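Ticket: Public comment sign-up form dropping speakers
Project: Doltora meeting portal, Honton town council
Opened by: Juwita Subramaniam, clerk's office
Assigned to: Tudur Voyle
Priority: High
Status: Resolved

Opened 12th January

Original report (Juwita Subramaniam)

Hi Tudur! Something odd is going on with the speaker sign-up for the Larnwood Road hearing and I'd love your eyes on it. This is the zoning hearing, the one with the big turnout, and I am thrilled that so many people want to come and talk. I've never seen the form this busy! But the list I get when I press Export doesn't match what people tell me on the phone.

Three residents called this morning. Each of them filled in the form last night, each got the green "You're on the list" page, and none of them shows up in my export. One read me her confirmation number over the phone and I can find that number in the activity log, so the form did hear her. She just isn't in the speaker list.

What I've tried so far:

Refreshed the agenda page and exported again. Same list.
Logged out, logged in, tried the other browser. Same list.
Opened the hearing under Meetings > Upcoming > Speakers instead of using the Export button. Same list, in a different order.
Signed up as a test resident with my own address. I appeared right away, which made me very happy for a minute and then confused.

The export stops at 200 rows. I thought that was just how many we had. Now I'm wondering.

The printed speaker list has to be posted outside the council chamber the evening before the hearing, and our rules say anybody who signs up before the cutoff gets their three minutes. So this one matters a lot to me.

Reply 1 (Tudur Voyle)

Great report, thank you — the confirmation number helped a ton. I looked it up and her record is there, complete and with the right hearing attached. So nothing has been lost. Please tell your callers they are signed up.

You're right to be suspicious of 200. The export asks the database for one page of results and a page is 200 rows. When Honton first moved to Doltora the biggest hearing had 60 speakers, so the page size never came up.

What doesn't fit is your test sign-up. If the export simply took the first 200, you should have been left out as the newest. Could you tell me which ward you picked on the form?

Reply 2 (Juwita)

I picked Ward 1, my own. And ooh, I think I see where you're going! All three callers live out past the Lennox bridge. That's Ward 5.

Reply 3 (Tudur)

Yes! That's it. The list is sorted by ward first and then by time of sign-up, and only after that does it get cut at 200. So a new Ward 1 speaker slides in near the top and somebody in Ward 5 falls off the bottom. Your test bumped a real person from the export, so please delete it when you get a chance.

This also means the order on the printed list would have been wrong. Your rules call speakers in order of sign-up regardless of ward, correct?

Reply 4 (Juwita)

Correct, first come first served, and the council president reads straight down the sheet. The ward is only there so the members know who is a neighbor. Test record deleted. I love that we found two bugs with one phone call!

Can you give me a number for how many are missing? The president wants to know if she needs to book the chamber for a second evening.

Reply 5 (Tudur)

20 missing as of now, all of them Ward 5. I've attached a full list pulled straight from the database, sorted by sign-up time, so you have something solid to work from while I fix the button. Please don't post from the Export button until I say so.

Fix, part one: the export now keeps asking for pages until there are none left. Fix, part two: sort by sign-up time, with ward as a plain column. Both are on the test site. Would you try them on the Larnwood Road hearing, and on a small meeting as well? The library budget session from July would be a good one, I know that list is short and you have the paper copy.

Reply 6 (Juwita)

Tried both. Larnwood Road: everyone is there, including my three callers, and the order is right. July library session: matches my paper copy line by line. Wonderful!

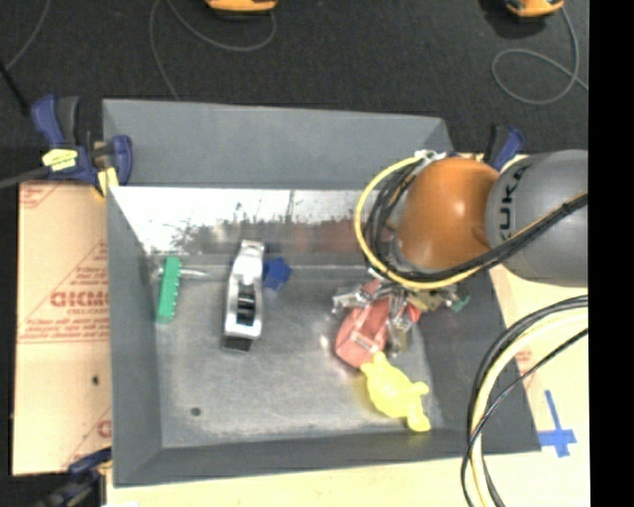
Attachment 1: KUKA robot arm and metal bin

Reply 7 (Tudur)

Great, thanks for checking both.

The export fix goes live tonight after the office closes. The sign-up form itself stays open the whole time, I'm only touching the export and the Speakers page.

Reply 8 (Tudur)

Live now. I ran the export on every upcoming meeting and compared it with the database, all match. There's also a new line at the bottom of the sheet that gives the total number of speakers, so you can compare it with the count on the meeting page before you print.

Reply 9 (Juwita)

Oh, I like that total line very much! Printed the sheet this morning and checked the total, spot on. I called all three residents back and one of them is bringing her whole street, so I told her to have them each fill in the form before the cutoff.

The president did book the second evening. Could the sheet have a page break between evenings someday? No rush at all, a ruler and a pen will do for this hearing.

Reply 10 (Tudur)

Sure, I've opened that as a separate request and linked it to this ticket. I think it could also put the evening in the confirmation email, so people know which night to come. I'll send you a draft of the wording.

Closing this one. Good luck with the hearing!

Resolution: export limited to first page of results, sorted by ward. Paging and sort order corrected, total line added.
Follow-up: page break by evening (open)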